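Courses > Robot Learning > Handouts > Unit 7: Held-Out Surroundings

Unit 7. Splitting demonstration data by surroundings
Course notes, Remo Zwahlen and Kenneth Rankin

1. Problem

A two-arm policy is trained by behavior cloning from teleoperated demonstrations. Input is one fixed camera, two wrist cameras and the joint positions of both arms. Output is a short chunk of target joint positions. After training we want one number for how well the policy predicts the operator's actions in places it has not seen.

The usual procedure shuffles all episodes and sets a fraction aside. The resulting error is low and nearly always too optimistic. Episodes recorded in one session share wall covering, table covering, lighting, clutter and operator. A shuffled split puts near copies of the test episodes into the training set. The number then measures interpolation within a session.

This unit covers the grouped split, the view ablation that goes with it, and the mistakes we see most often in the lab reports. Notation is carried over from Unit 5.

2. Data

The examples use the Fenach set, recorded on the MacRitchie workcells. The set holds 1802 episodes. Four were dropped for truncated joint logs. Of the rest, 1267 are used for training and 531 are held out.

Each episode carries the following fields:

episode_id
task (text string)
session_id
wall_id, table_id
operator_id
streams: fixed, wrist_left, wrist_right
joints, grippers, timestamps

The fields wall_id and table_id were filled in by hand from the first picture of each session. A session is one continuous recording period with no change of wall or table covering. Small objects may move between episodes in a session, so clutter is not a grouping variable. Students sometimes try to make it one and end up with a group per episode.

Timestamps come from the recording computer, not from the cameras. The Stukix logger aligns the three streams to the joint log by nearest neighbor. Offsets up to one camera period remain. For slow tasks this can be ignored. For fast wrist motion it cannot, see section 5.

3. The grouped split

Let g(i) be the group of episode i. A split is grouped if no group has episodes on both sides. Three choices of g are in use:

(a) g = session_id. Weakest. Two sessions may share the same wall covering.
(b) g = wall_id. All sessions with one wall covering stay on one side.
(c) g = connected component of the graph linking sessions that share a wall or a table covering. Strictest.

Choice (c) is preferred when it leaves enough groups. It often doesn't. If a plain table was used with every wall covering, the graph has one component and no split exists. In the Fenach set this happened with the first version of the labels, where all unprinted tabletops had been entered under a single table_id. Splitting that label by surface color fixed it. Check the component sizes before anything else.

Procedure:

1. Build the session graph from wall_id and table_id.
2. Find connected components. List their sizes in episodes.
3. Assign components to training or test at random, stratified by task.
4. Reject the assignment if any task is missing from either side.
5. Repeat from step 3 with a new seed until accepted. Record the seed and the number of rejections.
6. Freeze the split. Write it to a file and commit the file.

Step 5 is a form of rejection sampling, and the accepted split is not uniform over all grouped splits. With few components the bias can be large. Report the number of rejections so a reader can judge.

Do not pick the split by looking at test error. This sounds obvious, but rerunning step 3 "to get a more typical split" after seeing a bad number amounts to the same thing.

4. Measuring the gap

Train the same model twice, once on the shuffled split and once on the grouped split, with equal training set sizes. Let E_s and E_g be the mean action errors on the two test sets. The gap is

G = E_g - E_s

G mixes two effects. The first is the one we care about: the model relies on surroundings. The second is that the grouped test set may simply be harder, with longer episodes or a less practiced operator. To separate them, compute the error of a baseline that sees no camera input at all, only joint positions. Call its gap G_0. A policy without cameras cannot rely on wall covering, so G_0 is an estimate of the second effect. The corrected gap is G - G_0.

The correction is rough. It assumes the difficulty of the test episodes acts in the same way on both models. Where the task depends heavily on object position, the joint-only baseline is bad on both splits and G_0 is near zero for the wrong reason. State the baseline error along with the gap, always.

Confidence intervals are computed by resampling components, not episodes. Resampling episodes treats them as independent and gives intervals that are much too narrow. With very few components the interval will be wide. Leave it wide.

5. View ablation

The fixed camera sees large areas of wall and table. A wrist camera sees mostly the object, the fingers and a patch of the surface underneath. It is tempting to conclude that a wrist-only policy must have a smaller gap. This needs to be tested, for two reasons.

First, the wrist view is not free of background. When the arm tilts the camera outward, printed surfaces and nearby objects may fill much of the image. Since the camera moves, the background moves too, and its texture carries information about arm motion. A model can pick up that cue and lose it when the table covering changes to a plain one.

Second, wrist images blur. Blur depends on joint speed and exposure time, and exposure time depends on the brightness of the surroundings. A bright, pale surface gives short exposures. Changing the table covering can therefore change the amount of blur on the object itself, even if the policy ignores the covering completely. Where exposure was locked for the whole set, this second path is closed. The Hillero exporter writes the exposure mode to the file header - look there before writing a paragraph on blur.

Train these four variants on the grouped split and on the shuffled split:

V1: fixed + both wrists
V2: both wrists only
V3: fixed only
V4: joints only (baseline from section 4)

Masking a view at test time does not replace training without it. A model trained on three streams and tested on two is out of distribution, and its error says little about how useful the missing stream was.

For V1 and V3, add a run with color jitter and random crops on the fixed stream. In our runs, jitter reduced the corrected gap for V3 and changed V1 very little. We have no firm explanation. One candidate is that V1 already weights the wrist streams strongly near contact, where most of the action error is found.

6. Where the error sits in time

A mean over the whole episode hides most of what is of interest. Divide each episode into approach, contact and retreat, using gripper position and joint speed. Report the error per segment.

Laptop tasks make a useful example. The object is large, hinged and partly reflective. Its display changes from session to session with the wallpaper and open windows, and the display belongs to the object, so no crop of the background removes it. During approach the fixed view determines the path. Near the lid or the keys, the wrist views dominate and the arms themselves hide part of the laptop from the fixed camera. A policy can have a small gap in approach and a large one at contact, or the reverse, with equal means.

If the display content is suspected, add display_id to the graph in section 3. Expect fewer components. Do this as a separate experiment and keep the original split for comparison.

7. Reporting

Every lab report contains:

- component sizes and the grouping variable
- seed and number of rejections
- E_s, E_g, G, G_0 and the corrected gap, for V1 to V3
- baseline error on both splits
- error per segment for the grouped split
- intervals by component resampling

Plots are optional. Reports without component sizes are returned unread.

A low offline error does not establish that the policy completes the task on hardware. Closed-loop trials are covered in Unit 9, and nothing in this handout should be quoted as a success rate.

Views for sections 5 and 6, fixed camera first, then wrist camera: 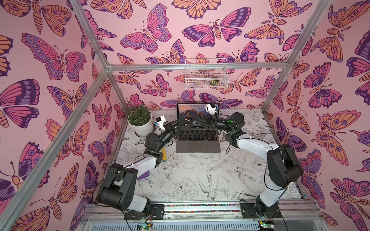
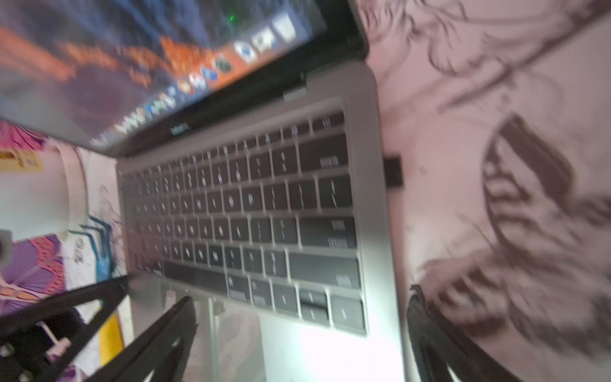
Can the grouped split be used when only one session exists for a task?

That task has to be left out of the gap calculation. All of its episodes belong to one component, so they fall entirely on one side of the split and the stratification in step 4 rejects every assignment. The task may stay in the training set as auxiliary data, provided the same episodes are also in the shuffled training set. Name the task in the report and state on which side it was placed.

Contact: course office, Robot Learning | © Robot Learning course staff | Back to top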